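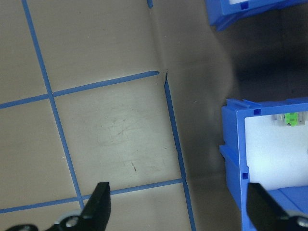

The Skirnatach Open Day is a public visiting day held by the Skirnatach workshop, a small robotics laboratory on the upper floor of a former button factory in the town of Briron. It is best known for its tabletop demonstrations, in which a robot arm sorts small parts between a marked work surface and a set of storage bins while visitors stand close by and ask whatever they like. The first open day was held in December, in the year the workshop moved into the building, and the event has been repeated since then whenever the staff could spare the time for it, which has not always been every year.

History

The workshop began as the repair department of Jemal, a local maker of packing equipment, and for a good while its people had no thought of inviting anyone in. The idea came from Notburga Stöckli, a former schoolteacher who joined as a technician and who had grown rather tired of describing her job to neighbors over the garden fence. She proposed leaving the doors open for an afternoon, putting on some coffee, and letting people see for themselves. The afternoon ran well into the evening, and the coffee had to be made again more than once.

The best-attended edition took place on 19 October 2022, when 262 visitors signed the guest book. The stairway up to the laboratory is narrow, and groups were let in by turns, with those still waiting looked after in the old cutting room downstairs. A short report on the day was printed in the town newsletter, together with a recipe for the plum cake that had been served there.

The sorting table

The main demonstration goes by the name Wosik, after the program that runs it, and the name has come to be used for the table as well. Strips of blue painter's tape divide the flat tan surface into cells, and blue plastic bins stand to one side of it. The arm carries a gripper with two black fingers and a small camera mounted near them, so that the program sees the work from just behind its own fingertips, so to speak.

A Wosik session usually starts with a visitor choosing a cell and setting a part down in it. The arm moves over the table, lines itself up, closes its fingers on the part and carries it to a bin. It does not always manage this on the first try, and the staff are in the habit of letting it try again without stepping in - many regular guests will tell you that those second attempts are the part they come for.
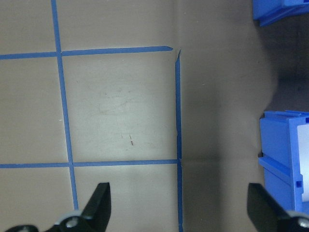
Tape was chosen over painted lines early on, as it can be pulled up and laid down again in a few minutes when somebody wants a wider cell or a different layout. It is put down by hand, and the program is not told where the strips are supposed to be. Stöckli has explained in her talks that a line a little off true is welcome on her table, and that she would sooner have a program get used to an ordinary tabletop than to a perfect one.

Program of the day

Besides the sorting table, an open day normally includes 2 talks, one meant for children and one for anybody with a more technical interest, though the two audiences have always mixed quite freely. The talks are held in the cutting room, which seats 80. There is also a bench where guests can take a worn gripper apart with a hex key and put it back together, with a member of the staff sitting alongside for company and advice.

Children under the age of 4 are welcome in the building but are asked to stay behind the low rail in the laboratory. Admission is free, and the guest books from past years are kept on a shelf by the door, where anyone may leaf through them and look for a familiar name.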